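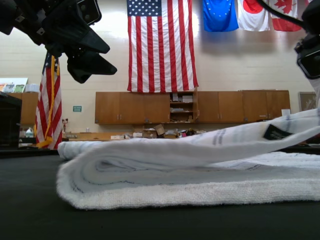 White terry towel with the blue and gray stripes, folded on the black table.

Temell Bath Towel, reviewed by Gladys Nina
2/26/23

The tag says 900 grams per square meter. I own a kitchen scale and a tape measure, so I checked. Mine came out to 829. Is that a scandal? No, plenty of towels come in under the label. But Temell charges extra for the heavy version, and I'd like to get the heavy version.

I paid $30 at the Greenberg store in Wostonville. The sleeve promises "hotel softness from the first use." First use, it pushed water around my back and left lint on my arms. By the fourth wash it had started drying properly - no softener, low heat - and the lint had mostly quit. The loops have held up with one snag near the hem, which I trimmed.

Drying time is the real complaint. Hung over the bar in my bathroom it was still damp 16 hours later. My old Rondby is thinner, cost half as much and is ready again by dinner.

Shanthi Kanagaratnam wrote in to say hers went gray after a season. I haven't had mine long enough to argue, but I'll look again in April.

Would I buy another? On sale, maybe one for guests. Two and a half stars out of five.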